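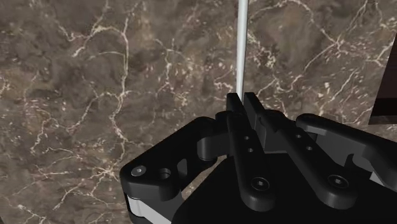 3.2 The bench task and its simulated counterpart

The work we studied is done at the finishing station of the Grirnbridge plant, where Biteck assembles serving sets for restaurants. A worker picks thin rods from the bench, checks them, and lays them out ready for the next person. The rods are light and roll easily. Before the arm was installed, two people shared the station on each shift and swapped places when their hands got tired.

Workers were first shown the new arrangement in simulation, in September, before any equipment reached the floor. We used the Gistik environment for this. It does not copy the plant. The room is a kitchen-like space with stone walls and a marble counter, and workers noticed this at once. Several of them asked if the real bench would be replaced with stone. We mention the question here because it came up again in the interviews, and because it shows how closely people read a demonstration for signs of what will happen to their own workplace.

The simulated task covers only the part of the job that was to be handed over. The arm has to close its two fingers on a rod, lift it and put it down again. Checking the rod for bends or scratches is left out, as it was to remain with the worker. Figure 4 gives an overview of the workspace with the gripper open and two dark rods lying on the counter, a small white dish farther back. In some versions of the task the rod is white and starts upright.

All 36 workers in the study attended a session lasting 40 minutes. They watched the task from two views, one close to the fingers and one from across the counter. Most preferred the wider view. Those who had worked longest at the station asked for the close one, and their comments dealt mainly with where on the rod the fingers should close. A rod held too near the end tips - something they knew from their own work and which the task description had left out. The grip point was changed after the second group of sessions.

Figure 4. Overview of the simulated workspace used in the worker sessions.
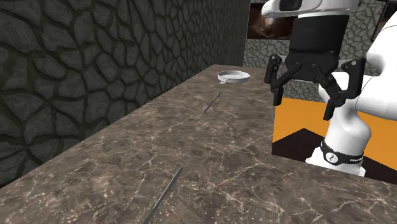
3.3 Changes in the work at the station

Once the arm was in use, the station was staffed by one person per shift. The second post was moved to packing. No one lost their job during the study period, but packing is done standing up and is paid at a different rate, and both points were raised with the works council.

The log for the study period holds 3,657 pick attempts. Workers stepped in on 1,139 of them, either by moving a rod to a better place or by stopping the arm and doing the pick by hand. Management had described the new role as supervision. The workers called it "minding," and most of them said it was less tiring for the hands and harder on the attention. They could no longer talk across the bench, and they could not set the pace.

Stepping in was not recorded as output under the pay system in force at the time. A worker who fixed many bad picks therefore looked slower on paper than one who let the arm retry. This was corrected after the first round of interviews, when the log was changed to credit both kinds of action to the worker on shift.

We also compared the station with the Mughal line in the same building, where the rods are still placed by hand. Workers there had attended the same sessions. They expected the arm to come to their line next and had begun to put off asking for training on the manual job.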